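Erano switches to reusable plastic glasses at community hall

The community hall in Erano will stop handing out throwaway cups at its dinners and concerts from April, and will use its own set of plastic wine glasses instead. The hall has bought 278 stemmed glasses, along with racks to hang them on, and will lend both to local groups at no charge.

The change follows a count made over the past year. The hall's kitchen went through 2,913 disposable cups in that time, most of them at the harvest supper, the winter concerts and the monthly card evenings. Nearly all of them ended up in the trash, as the town's recycling contractor does not take that type of plastic.

The new glasses came from Camomeck, a kitchen supply store on the road out of town, which gave the hall a discount for ordering in bulk. They are made of hard plastic and come in clear, green and orange. Glass was considered and turned down. The hall floor is tile, and the building is used by a toddler group four mornings a week.

Of the 278 glasses, 188 are clear. The rest are colored, and are meant mainly for events where people get up and move between tables. At last month's trial dinner, guests at the longer tables were given colored glasses and guests at the round tables were given clear ones. Kitchen helpers reported fewer half-full glasses left behind on the colored side, though the hall says one dinner is not much to go on.

Washing was the main worry when the plan was first raised. The dishwasher at the hall is small, and tall stems do not fit on its upper shelf. A full load takes 70 minutes on the normal setting, too long to turn glasses around between the meal and the dancing. For larger events the glasses will be washed by hand in the double sink and dried upside down.

The racks were chosen with that in mind. They are metal stands with arms that hold each glass by its foot, with the bowl hanging down. They can sit on the counter next to the sink while the washing is going on and then be carried to the bar.

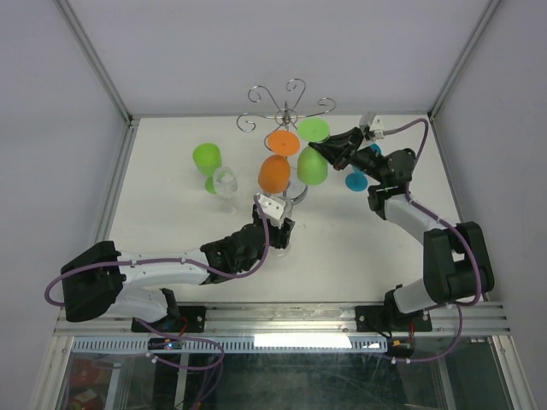

Groups borrowing the glasses will be asked to hang them with space between the bowls, and to fill both sides of a rack evenly before moving it. A rack loaded on one side only can tip when it is lifted, as happened twice during the trial. No glasses were broken either time, but one lost a chip from its foot and has been set aside.

Glasses that are not on a rack should be stored standing up in the cabinet to the left of the pantry door, in single layers. They should not be stacked inside each other. The bowls stick together, and pulling them apart puts strain on the stems.

The hall also asks that the glasses be kept away from hot drinks. Mugs will still be available for coffee and tea, and the disposable cups left in the storeroom will be used up at outdoor events before the end of the summer.

The cost of the glasses and racks was covered by the Hodžić fund, which pays for small improvements to public buildings in Erano. The same fund paid for the new kitchen blinds and the coat hooks in the entrance. A second request, for a larger dishwasher, is still waiting for an answer – the hall expects to hear before the summer break.

Hodness, the neighboring village, has used its own reusable cups at its hall for several years and lent some to Erano for the trial. The two halls plan to share their stock for big events, so that neither has to buy more for a single evening.

Groups that want to borrow glasses should write their request in the booking book at the hall, giving the number of guests and the time of pickup. Glasses must be returned clean and dry by noon on the Monday after the event. There is no deposit, but lost or broken glasses will be charged at cost.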